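Ticket 761: Gradus fingers vs. Roncombe mesh fingers, bottle handover
Opened by: Thảo Mạch
Assigned to: Quang Ung
Status: open, good progress
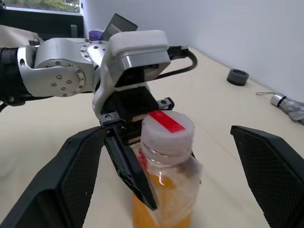
Problem

Handover at the bottle stalls with the fingers apart. The controller reports "grip not confirmed" and both arms hold position until it times out. Same message on the old Teixeira controller and the new Skuvby one, so I've stopped blaming the controller.

Setup

Silver arm: narrow black Gradus finger, coming down by the cap.
Second arm: the wide Roncombe pair with the diamond mesh, wrist camera on.
Object: clear plastic bottle, orange-yellow liquid, white cap with red tape across the top.

Tried so far

1. Grip force at 70 per cent on the mesh pair. Lovely hold, no slipping at all, but the bottle squashes and the width reading drifts. Error comes back.
2. Force halved. Bottle keeps its shape, error still there.
3. Timeout raised from the default to 300 ms. First clean handover! I may have cheered.
4. Repeated with the Gradus finger set 2 mm higher. Clean again, and much tidier near the cap.

Reply from Quang Ung, 29 February 2024

Brilliant, that timeout was my guess too. Could you run the low force and the longer timeout together on the Teixeira? I'd love to see if the mesh really beats the smooth pads on a soft bottle or if we've just been squeezing too hard all along.

Thảo Mạch

Running it now with the mesh pair, then swapping to smooth pads. Logs will go in the ticket folder. Please leave this one open until both sets are in.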